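The Sandwich Heat

By the rules of the Farahani Cup, a sandwich was any object that a judge could lift with one hand without crying. Our club had argued about this since March. By the Friday of the contest we had a tray, two arms, a great deal of lettuce and no working definition of lunch.

I was in charge of garnish. In middle school I had been in charge of the flag, so I knew what it was to be given something that could only go wrong in public.

The arm was called Pirnik, after the street the bus let us off on. It had done the bun. It had done the sausage, flat and pink, with a lettuce leaf sticking out like a shirttail. Then it went over to the vegetables and reached down, with the manners of my uncle at a buffet.
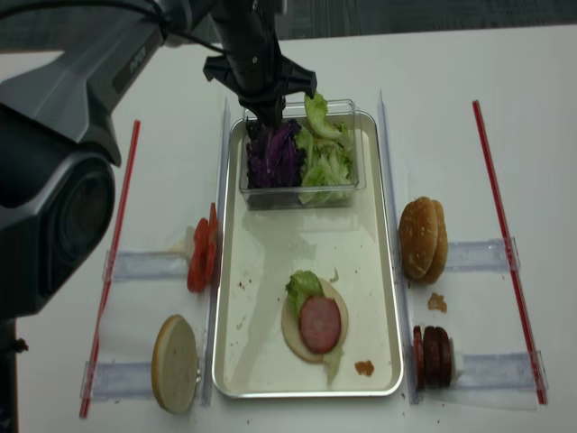 We were worth 90 points at that stage, out of a possible 145. The team from Zoralach already had 100, and they had brought matching jackets. Our captain said jackets didn't count. The team from Zoralach said something about buns.

"Is it thinking?" asked the judge.

"It's choosing," I said. It was running code I'd written at two in the morning, and I recognized the hesitation as mine.

The captain leaned over and asked me, very quietly, whether I had told it the difference between cabbage and onion. I said I had told it they were both purple. She closed her eyes for a while.
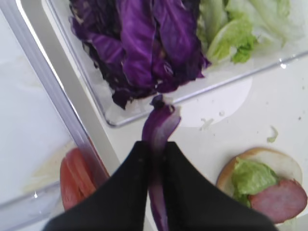

"Onion," said the judge, and wrote something long.

I tried to read it upside down. It might have been "delicate." It might have been "defective." He had the handwriting of a man who'd been promised catering.

The captain still had her eyes closed, so I told her it was onion.

"Did we want onion?" she said.

I looked at the recipe. Under garnish, in my own writing, it said: ask captain.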